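Soft Toy Sort Starts at Udell Hall, Pink Bins and Blue Bins

The donated toy sort is on again at Udell Hall and runs through December. Doors open at 9 a.m., last drop-off 4 p.m. Bring toys clean, bring them bagged, and please no more glass ornaments.

Last winter the Inolham toy shelf handed out 2703 items. Organizer Mitali Gazi wants to beat it. "We ran out of small stuff first," she said. "Everybody gives the giant bear. A giant bear goes to one kid and takes up half a closet."

So small plush is the thing this year. Mittens, finger puppets, little stuffed animals, odd bits that go with a play set. All of it welcome as long as it can go through a wash.

The sorting system is new. Gone are the cardboard boxes, which got soggy by the side door and had to be thrown out. In their place, plastic bins in two colors. Pink is for plush that needs a second look – loose seam, missing eye, tag with no fiber info. Blue is for plush that can go straight to the shelf. Gray, brown, spotted, doesn't matter, same rule for everything.
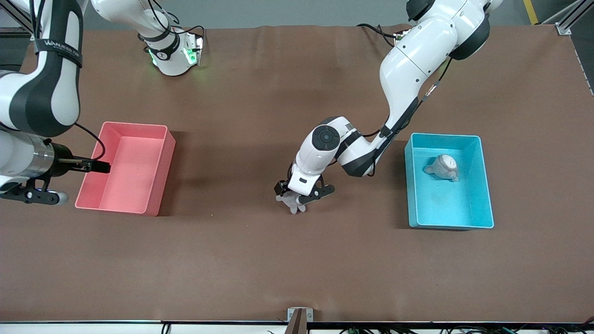

Gazi said the rule had to be short or people would make up their own. "Last year we had a sheet on the wall. Fourteen lines long. I wrote it and I didn't follow it."

Repairs go to Garnet Girard, who has her sewing kit set up upstairs in the small room. She'll take seams, ears, buttons. She will not take anything with a battery pack sewn in. Those go back to the front desk and, from there, to the recycling point in Cernodell. Girard is asking for thread, mostly gray and tan, and for anybody who can do a ladder stitch to give her an hour.

Money is OK so far. The hall got $800 from the Lukoševičius bakery on Mill Street, and that covered the bins, the laundry soap and two rolls of labels. Heino Pärn at the bakery said they would put a jar on the counter too, if they can find a jar. Customers have been dropping change in a mug.

By noon on opening morning 221 toys had been checked in. Most were small, which is what was asked for. Justinas Navickas was on the front desk and said the line went out to the bike rack for a while but moved quick. He had one complaint, which was parking. The lot behind the hall is shared with the dentist and the dentist's patients need the spots nearest the ramp. Use the street.

A few things that came up at the desk and are worth repeating. Stuffed toys that smell of smoke can't be used, even after a wash. Puzzles are fine but tape the box shut. Books go to the library cart and not to Udell, the cart is outside the library untill 5. Pairs should be pinned together, a single puppet out of a set of 2 tends to sit on the shelf all season.

Bins get emptied and wiped down at the end of each shift. Plain soap and water, no bleach, then left open to air.

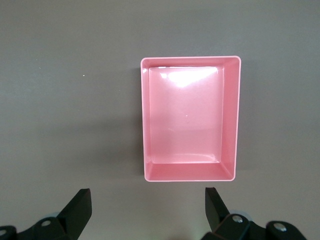 Evening shifts are still short of people. Gion Lehner is keeping the list and needs four more for the 5 to 7 slot, which is sorting only, no lifting. Kids over ten can come along with an adult. Sign up on the clipboard inside the front door or leave a name at the desk. Lehner said gloves are provided but sizes are mostly large, so bring your own if you have small hands.

Families who would like toys from the shelf don't need to sign anything or show a letter. Pickup is through the side entrance, same hours, and there is a bell. Toys can be wrapped on the spot or taken as is. Wrapping paper is running low allready – partial rolls are fine.

Anything left over after the holidays goes to the Cernodell waiting room shelf. The hall is closed for floor work in January and can't take toys then, so please don't leave bags on the step.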